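Vunia Wäschemodul: Einrichtung am Toplader

1. Beide Arme neben der Maschine aufstellen. Kabel außen an den Armgliedern führen.

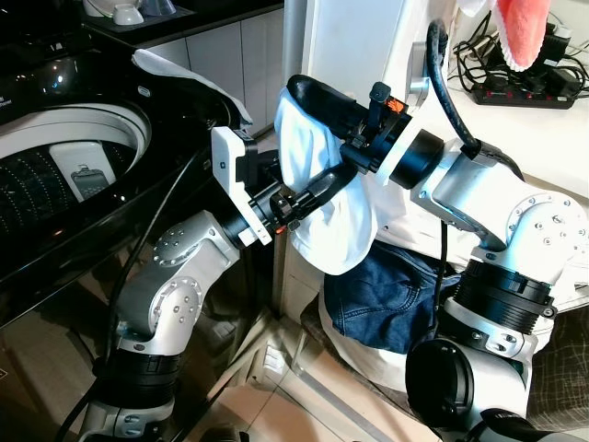 Seite 474

2. Deckel ganz öffnen. Ein Greifer hält das Tuch, der andere bleibt nahe am Trommelrand.

Achtung: Zulaufschlauch und Wasserhahn nicht anfahren. Sperrabstand 200 mm in Drutel eintragen.

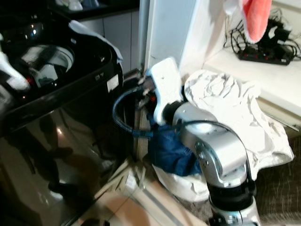
3. Handgelenkkamera prüfen. Beide Greiffinger müssen im Bild sein, dazwischen der Stoff.

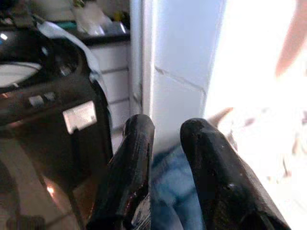
Danach den Testlauf starten. Wartung nach 2.000 Griffen.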